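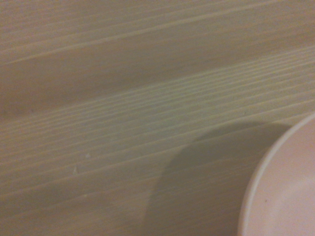
Home | Tickets | Knowledge Base | My Account | Log out

Label printer skips every second label after update
Opened 2019-03-21 by Oona Kauppinen
Status: waiting on customer

Hi all, me again (sorry!). The Flarari label printer at our Ketstead shop has started spitting out a blank after every printed label. We did the February update and it was fine for a while, then this morning I sent a batch of 80 price tags and got 80 tags plus a whole ribbon of nothing in between. I've turned it off and on, swapped in a fresh roll, and cleaned the sensor with a cotton swab. Still blanks.

Reply from Tekle Bogale
Hi Oona, thanks for trying the sensor first. Can you check the label length under Media Setup? The update sometimes puts it back to the 4 inch default. Then hold the feed button until the light blinks and let go, so it recalibrates.

Reply from Oona Kauppinen
Ooh, it did say 4! Ours are 2 inch. I changed it, did the blinking thing, and the test page came out perfect. But when I print from the stock program the blanks come right back, so I guess the program is sending its own size? Nuria set that up and she's out until tomorrow - I don't want to poke around in there without her.

Reply from Tekle Bogale
Yes, the program overrides the printer. Have Nuria open the template, go to Page Size and pick 2 inch there too. I'll leave the ticket open.

We use cookies to keep you signed in. Accept | Manage settings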